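Serving and Table Service, Basic Course
Handout 4: Laying out a small cold service
Teacher: Ronaldo Vieira

Please read this handout before the practical class. You will need it together with Handout 3 (the folding of cloths), and I will not repeat here what was said there.

A cold service is the simplest thing we do in this course, and it is also the one where I see the most mistakes. Students put everything close together in the center of the table, and then there is no place left to work. My first rule is this one: the things stand at the edges, the middle stays free. When you begin to serve, the middle belongs to your hands and to the dish you are preparing.
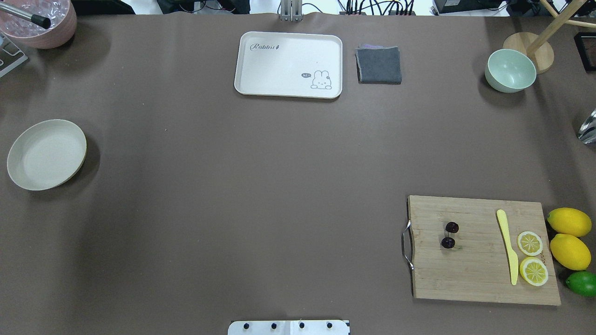 Dendarcombe, February

The ice is in the pink bowl at the far left corner, the plate is lower on the same side, and the tray with the word "Rabbit" is at the back near the center. Beside the tray is the folded cloth. The mint-green bowl on the right is still empty. Some of you will prefer the ice on the right, and I accept this if you keep it there for the whole exercise.

4.1 Order of laying

Start with the tray. It is the largest piece and the others take their position from it. Then the cloth, then the bowls, then the plate. Ice is always the last. In a warm room ice loses its shape quickly, and a bowl with half water is not pleasant to serve from. For the exercise we use 216 grams of ice for each table, which you weigh in the back kitchen.

The cloth must lie beside the tray and not on it. If you use two cloths of different color, fold the second inside the first, so that only a thin line of it can be seen. This is a small decoration and it costs nothing.

4.2 Bowls and plates

In the cupboard marked Leite you find the deep bowls, and in the cupboard marked Fambridge the flat plates and the trays. Please return each piece to its own cupboard. The stock list has 461 pieces and I check it at the end of every term.

A deep bowl is for ice, fruit or salad. A plate with a raised rim may be used for small dry things like biscuits, and also for a sauce that is not too thin. Lift a bowl with both hands, from the outside. The fingers do not go over the rim, also when the bowl is empty.

4.3 The table surface

Before the laying, wipe the table from the back to the front with a damp cloth, then dry it. Afterwards bend down and look along the surface against the light. From above many small things escape the eye. 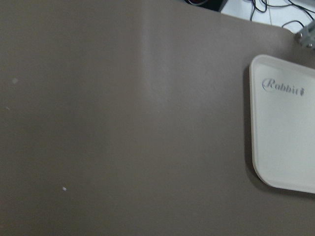 White crumbs and lint are easy to miss on a brown or gray-brown surface when you stand in a hurry, and your guest, who is sitting, has all the time to find them. I take away one point for each table which is not clean - this is the only place where I am strict. Look also at the inside of the tray, in particular in the rounded corners, where a sponge does not reach so well.

4.4 Exercise

You work in pairs. One person lays the table, the other one reads the order aloud from 4.1, and then you change. The time allowed is 11 minutes for each person, with the weighing of the ice included.

For Monday, please write half a page about one table you have laid at home. Say which piece you placed first and what you would move the next time. Those who missed the visit to Trostasska write one full page.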